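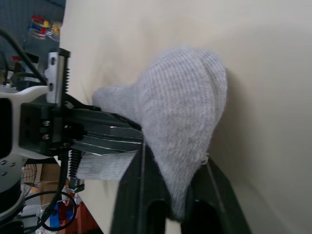 Prarard Ribbed Socks in light grey, pack of five

I bought my first pack of these back in August, when anyone sensible was thinking about sandals, and I've been meaning to write something ever since. My feet are always cold, you see (my mother's were the same), and I'd worn through a drawer of thin cotton ones that never did much good.

They're a fine knit, soft and slightly fuzzy, and they fit under ordinary shoes as well as slippers. The cuff is the best bit for me. It stays up on the walk to Wadurby and back, and it doesn't leave that deep red ring round my calf that the Gesis pair used to, lovely and thick though those were.

Now, the grumbles. They do shed a little, so expect pale fluff on dark trousers for the first few washes, and mine have gone a bit wispy underneath. I wash them inside out at a low heat and dry them over the airer. One pair went in the tumble dryer by mistake and now fits my niece Eun-ji, who is 11 and delighted!

I'd have liked a choice of lengths, and a proper left and right would be nice, but at this price I can't complain much. I've since ordered a second pack, so that's 10 pairs in the drawer, less the one Eun-ji has.

Four stars from me.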